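Keeping Food Cold on the Way Home: A Comparison of Shopping Bags

Student project report by Henrique Frade
Project advisor: Florêncio Matos

Introduction

My family lives on the far side of Plilberg, and the nearest full grocery store is a long bus ride away. In warm weather the milk is often not very cold by the time we put it in the refrigerator. My mother started using an insulated bag last year, and my father said it made no difference. I decided to test this for my project.

The question was: how much does the temperature of a cold item change over 80 minutes in different kinds of shopping bags? I picked 80 minutes because that is how long our trip takes when we miss the first bus.

Background

Heat moves from warm things to cold things in three ways. Conduction is heat passing through a material by contact. Convection is heat carried by moving air or liquid. Radiation is heat that travels without needing any material in between. An insulated bag usually has a thin layer of foam, which slows conduction because it is full of trapped air, and a shiny lining, which reflects some of the radiation. A closed top slows convection because the warm air in the room cannot mix as easily with the cold air in the bag.

A paper bag has only a thin wall, so I expected it to do poorly. I thought a cotton bag would be a little better than paper because the cloth is thicker.

Hypothesis

The water in the insulated bag will warm up the least, followed by cotton, then paper. The bottle with no bag will warm up the most.

Materials

Four identical plastic water bottles
One insulated shopping bag
One cotton tote bag
One paper grocery bag
Kitchen thermometer with a probe (Wundus brand)
Timer
Notebook
3000 milliliters of tap water, divided equally among the four bottles

Procedure

I filled each bottle with 750 milliliters of water and left all of them in the refrigerator overnight. The next day I put one bottle in each bag and stood the fourth bottle on the counter with no bag. I folded the tops of the cotton and paper bags over once. All four were kept in the same room, away from the window and the heater.

I measured the water at the start and then every 20 minutes. To measure, I opened the bottle, put the probe in to the same depth each time, waited for the number to stop changing, and closed the bottle again. I did the whole test on 2 different days and averaged the results.
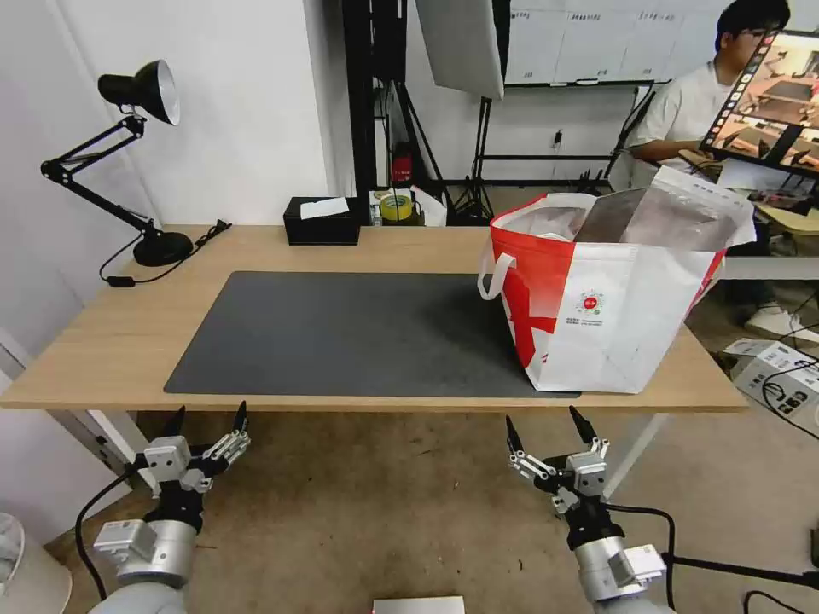 Plilberg, March

Results

The bottle with no bag warmed up the fastest on both days. The paper bag came next, and the cotton bag was close behind it. The insulated bag was clearly the slowest. The difference was already easy to see at the 40 minute reading and kept getting bigger until the end.

On the first day the cotton and paper bottles had the same reading at 20 minutes. After that the cotton one stayed slightly cooler. On the second day the room was warmer, and all four bottles ended at higher temperatures than on the first day, but the order was the same.

I also found drops of water on the outside of the bottle without a bag and on the inside of the paper bag. The bottom of the paper bag got soft by the end of the second day and I would not have wanted to carry groceries in it.

Discussion

The results supported my hypothesis. I was surprised at how small the gap was between paper and cotton. Mr. Matos pointed out that both let air through, and that folding the top once leaves openings at the corners.

There were several sources of error. Opening the bottles to measure let warm air in. I had only one thermometer, so the last bottle was always measured a few minutes after the first. I changed the order on the second day, but two days is not enough to cancel this out. A real bag of groceries is also fuller than mine was. Cold items packed together should help keep each other cold, and I did not test that.

Cost matters too. Our neighbor, Mrs. Asfaw, told me she has used the same cotton bag for years and puts a frozen bottle in with the meat. I would like to test that next, along with wrapping the milk in newspaper.

Conclusion

An insulated bag does slow down warming over 80 minutes compared with cotton, paper, or no bag. None of the bags kept the water at refrigerator temperature for the whole time. For our family, the insulated bag is worth using for milk and meat, and the cotton bag is fine for everything else. A bigger test would use more bottles, a thermometer for each one, and a trip on the actual bus.

Thanks to Mr. Matos for checking my data tables and to my mother for giving up a refrigerator shelf.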